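Minombridge Washroom Upkeep: Progress Report, February

Prepared for the Thibodeaux Fund by Ezekiel Abernathy

The grant pays for cleaning and small repairs to the shared washrooms at Minombridge. Work began at the Drulel building and moved to the Ivard building this month. Five of the seven washrooms are now on the regular cleaning schedule. The other two are waiting on plumbing work.

Each sink is wiped down in the morning and again at 4 p.m. The basin, faucet and rear ledge are done in that order, and the floor is left for last. Soap and bottles go back on the ledge afterward. On Monday we changed the checklist so that the ledge has its own line, as it was being missed on the afternoon round.
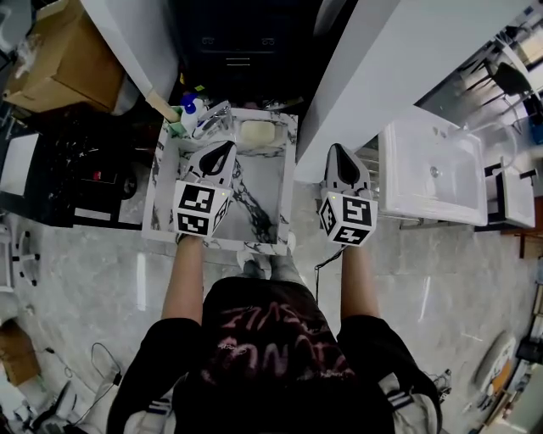

Supplies are within budget. We bought 60 bars of soap for the two buildings and expect them to last into spring. Bar soap costs less than the liquid kind and users have not complained about the change. We stopped using the abrasive powder in January after it dulled one of the older faucets at Drulel. A mild liquid cleaner has replaced it.

To date we have spent 66 percent of the grant. The largest item was replacement faucets, followed by cleaning supplies. The plumber has quoted for the last two washrooms at Ivard and the cost can be met from what remains. We would like your approval to move the unspent paint money to this line.

Next month we plan to finish the plumbing, add both rooms to the schedule and send you the receipts for the quarter.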